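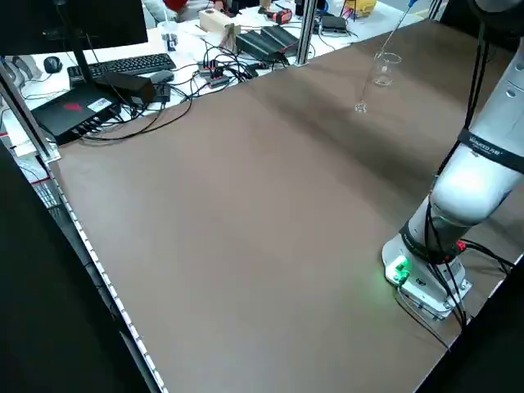
A squeeze bulb, a glass, and a method that finally listens to its own fingers

Sunday, June 7, 2026

I have been promising a proper post on the pouring work since May, and several of you have very kindly kept asking, so make yourself some tea, because I do go on once I get started.

The short version is that we wanted to know if a robot could learn how hard to squeeze something soft. We trained two policies on the same 300 demonstrations. The plain one sees the cameras and the arm positions. The other, which we call Luklow (after a card game my aunt taught me, long story), also gets the recent history of the gripper motor current, so it has a rough feel for how much the bulb is pushing back. The blue bulb is a lovely thing to practice on, by the way, all round belly and pointy little spout, and it will punish you for a tiny bit too much pressure.

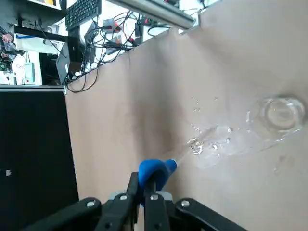 Water is hard for the cameras, too. It's clear, the glass is clear, and the shine on the brown paper moves whenever an arm does, so the plain policy tends to keep squeezing long after it should have quit. Luklow eases off sooner. On our easiest setting it got water into the glass on 9 tries where the plain one managed 4, and oh, I was so pleased I walked twice around the building!

I should be fair, though. Once we moved the glass farther away, the gap between the two nearly closed.

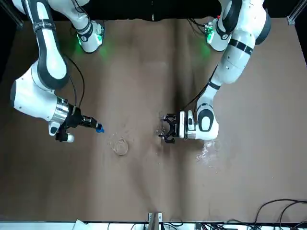 My guess is that aim matters more than squeeze at that distance, and motor current tells you nothing about aim. We tried training for another 4000 steps and it made no difference that I could find. Next I want to try predicting where the stream will land before the squeeze begins, and I'll write that up once I've got numbers I trust.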